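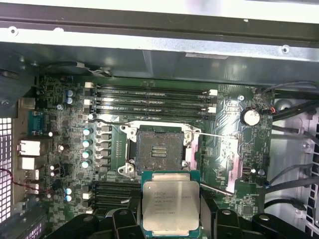

4.2 Mise en place du processeur

Avant cette étape, le serveur Niston doit être débranché et son capot retiré (voir 4.1). Sur la carte mère verte, les barrettes mémoire ne sont pas encore installées : les quatre emplacements noirs au-dessus du socket restent vides jusqu'au chapitre 5. Le processeur est un Intel Xeon, et le marquage se trouve sur le capot métallique argenté.

1. Mettez le bracelet antistatique et attendez 30 secondes.
2. Libérez les deux leviers fins, puis ouvrez le cadre métallique.
3. Tenez le processeur par les bords, bien droit au-dessus du socket.
4. Comparez le repère du processeur avec celui du socket.
5. Posez le processeur verticalement, sans le glisser et sans appuyer.
6. Fermez le cadre et rabattez les leviers.
7. Notez le numéro de série sur la fiche Caltow.

ATTENTION : Ne touchez jamais les contacts dorés du socket, même avec un chiffon. Un contact plié n'est pas couvert par la garantie.

Remarque : si un levier demande beaucoup de force, il faut rouvrir et vérifier la position. La pâte thermique est décrite au point 4.3.

Rédaction : Ilari Leinonen, mars 2018

Temps de lecture : 7 min
Accueil | Manuels | Pièces | Contact
© Niston, Ladville. Haut de page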